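Plates: Clearing, Scraping and Stacking

Filed under Kitchen, last tidied up 7/10/22

Most households own more plates than they have people, and no two of them seem to have come from the same shop. Ours certainly didn't. The Rusby set lost its fourth member years ago, and the gaps have been filled from market stalls and other people's cupboards. If yours is the same sort of family, these may help.

Scrape before you stack. A plate put down on top of half a potato will wobble, and so will everything you put on it afterwards.

Stack by size, largest at the bottom. Colour can wait. I know somebody will want the blues together, and they are welcome to come round and do it.

Plates with a raised rim take up more height than you'd expect, so give them a pile of their own. Never go above 5 in a pile if the shelf is over your head.

Clear the table completely before you wipe it. Wiping round things only moves the crumbs to the middle, where they hold a meeting. 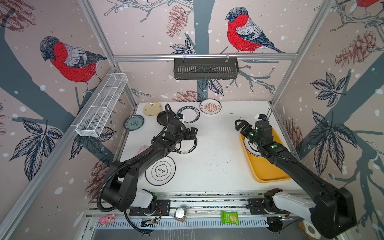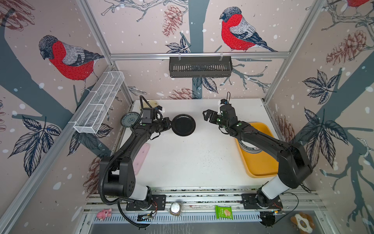 Odd plates, patterned walls and a white top with dark specks on it.

For the crumbs themselves, use a dry brush first and a damp cloth second. Do it the other way about and you will be making paste. Work from the back edge towards you, with a tray held under the front, and go into the corners with an old pastry brush.

Dark plates show every smear of hard water. A wipe with a little white vinegar on a soft cloth sorts most of it out, then rinse and dry straight away. Pale ones show grey cutlery marks instead. Bicarbonate of soda mixed with a drop of water will shift those, given patience and a wet finger.

Anything with lettering or a printed border is best washed by hand unless the maker says otherwise. I put a much-loved one through the machine every night from March onwards and by summer it said very little.

Wire baskets are handy for lids and small things, less so for plates, which lean. If you must stand plates up, use a proper rack. The Clokis one we have cost too much and has never tipped over, so I've stopped complaining about it.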